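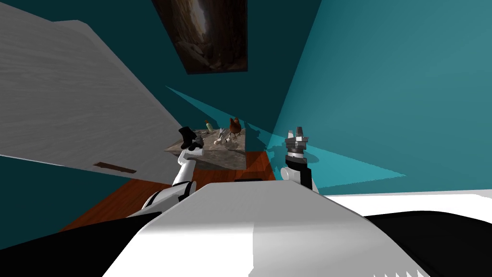 Programs > Housing Repair > Tillwood > Progress Reports

Tillwood Kitchen and Hallway Refit: Progress Report to the Valdebenito Fund

Last updated: January 31, 2021

Prepared by Zinhle Naidoo, program manager, Pelance Housing

1. Scope of this report

This report covers the second half of the grant period. It deals with kitchen storage, interior painting and minor electrical work at the Tillwood apartments. Roof and drainage work is funded separately and is reported elsewhere.

The grant covers 73 apartments. The scope has not changed since the first report, apart from the two variations listed in section 5.

2. Work completed

Kitchen storage. Old wall and base cabinets have been removed in all three blocks. New base cabinets are installed in Blocks A and B. Block C has base cabinets in the ground-floor apartments only. The approved total is 438 cabinet units across the site, and 434 have been delivered. The remaining four are tall units for the corner apartments in Block C, which have a lower ceiling than the drawings showed. The supplier, Tukuvlow, remeasured these apartments and has confirmed revised heights in writing.

Fronts are pale gray with a wood-grain finish. The handle is a narrow dark slot set into the front, chosen over a projecting bar after tenants in the narrow galley kitchens asked for more clearance. Hinges are a standard concealed type and can be replaced by our own maintenance staff.

Painting. Walls in Blocks A and B are complete. Tenants chose from four color schemes, and teal was the most requested. Paint is a washable low-odor product, applied in two coats over a sealing coat. A third coat was needed in several Block A hallways where old smoke staining came through. The extra paint was charged to contingency.

Electrical. Kitchen circuits in Blocks A and B have been tested and certified. Outlets above counter height have been moved where they conflicted with the new cabinets.

3. Quality checks

Each apartment is inspected twice: once when the installer reports it finished, and again after the tenant has used the kitchen for four weeks. The second inspection was added following the pilot apartments, where drawer runners worked loose under normal load.

The most common defects at first inspection were as follows:

– Uneven gaps between adjacent doors
– Missing sealant at the back of the counter
– Paint marks on new cabinet fronts
– Shelf pins not supplied or supplied in the wrong size

Paint marks were avoidable. In Block A the painters followed the cabinet installers. In Block B the order was reversed and the defect almost disappeared. Block C will follow the Block B sequence. Runner screws are now a longer gauge, and no loose runners have been recorded at second inspection in Block B.

4. Tenant contact and access

Tenants receive written notice two weeks before work starts and a phone call two days before. Access was refused or missed in a small number of cases, mostly in Block A, where the first notices gave a date but no time. Notices now state a morning or afternoon slot.

Tenants were told they could rehang their own pictures and shelves once the final coat had cured. Wall fixings are permitted under the standard lease – the earlier house rule against them was withdrawn before the project began – and the handover sheet has been corrected to say so.
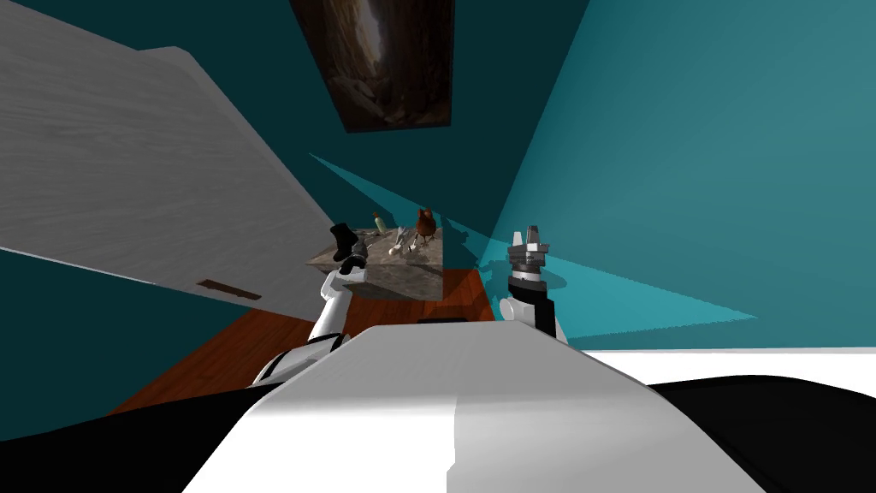 5. Variations

Variation 1 replaces the planned vinyl edging in Block C with a sealed timber strip. The subfloor there is uneven and the vinyl would not lie flat. Labor is unchanged. The added material cost is $2,651 and is met from contingency.

Variation 2 removes the hallway coat cupboards from the ground-floor apartments. They reduced the clear width below the figure required for wheelchair access. Wall hooks will be fitted instead. This is a small saving and has been returned to contingency.

6. Risks

The main risk is delivery of the four outstanding tall units. Tukuvlow has given a delivery window but not a fixed date. The affected kitchens can be used without them, so tenants will not need to move out.

A second risk is painter availability. The present crew is committed to another site in April. Any Block C painting still open at that point would pass to a different crew, with a further set of sample walls to approve.

7. Next period

– Install remaining base cabinets in Block C
– Paint Block C hallways and kitchens
– Complete second inspections in Block B
– Submit electrical certificates for Block C
– Agree the final account with Tukuvlow

No change to the total grant is requested. The next claim will be submitted with the Block C certificates attached.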